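Etching on polished marble, sealer did nothing?

kolus_dan
Counter is honed-then-polished white marble, installed in March. Sealed twice with a penetrating sealer before first use. I now have dull rings wherever lemon juice or vinegar sat for more than a minute. Water still beads. Did I get a bad batch of sealer?

pstefanou
No. Water beading means the sealer is working. A penetrating sealer slows absorption. Etching is acid reacting with calcite at the surface, and the sealer sits below that. Same slab type in mine, white with thin pinkish and gray veins.

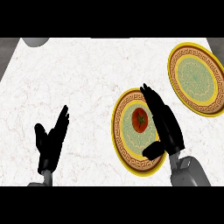
You have two separate problems, stains and etches, and you bought a product for the first one.

kolus_dan
The installer, Clidholm, told me sealing would "protect against acids." It's on the invoice.

Myfanwy E
Then take that up with Clidholm. In the meantime the rings can be repolished. If you can't feel the edge with a fingernail, marble polishing powder and a damp felt pad will do it. If you can feel it, start with a finer diamond pad and work up. I'd go 200, 300, then powder.

pstefanou
200 is too coarse for a light etch. You'll put scratches in that are deeper than the damage and spend the afternoon taking them out.

Myfanwy E
I said if he can feel the edge. And yes, I wrote "finer," should have been "coarser." Start coarse, work up.

pstefanou
Even then I'd try 300 first on a hidden patch.

skyrme_c
Or have the whole top honed and stop chasing rings. Etches still happen on a honed finish but they show far less. I was quoted 1525 for mine, edges included.

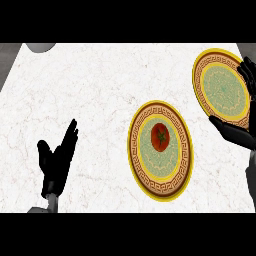 The price depends mostly on access and whether the sink has to come out. A second shop, Nugroho, wanted 2000 for the same job and would not itemize it.

Myfanwy E
Honing opens the surface up. He'd have to reseal, and oil stains would be more of a risk than they are now.

skyrme_c
Reseal, yes. I disagree on the oil. I've had no stains with a good sealer and a wipe-down after cooking.

kolus_dan
Fingernail test: two rings can be felt, the rest can't. Ordering powder and a 300 pad. Will test behind the toaster first. Clidholm has not answered my email.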